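Home | Visits | Notes | Contact

Nilgate field day, camera and controller trials

Nilgate opened its test ground to visitors in July, and I went along for the morning. Solange Bezerra ran the camera comparison. Two units were being tried on the same wheeled base, a Markier and a Nikolaidis, each over a 250-meter course. Liviu Văduva looked after the controllers and let us watch the logs between runs. 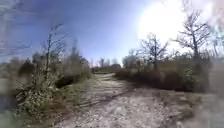
Camera choice matters more outdoors than I expected. Both units did well in the shed in the morning talk, where the light is even. On a pale gravel track with the sun high on the right, glare washes out that side of the sky, and the shrubs go dark. Bezerra scores each camera on how well the track edge can be found in light like that. She had 73 runs logged and wants more before choosing.

The controllers were closer. Văduva prefers the Nikolaidis for its menus. Prices were not given out. Parking is by the lower gate.

Recent
Gripper bench at Nornumell
Azlan Harahap on arm cables
Two controllers, one base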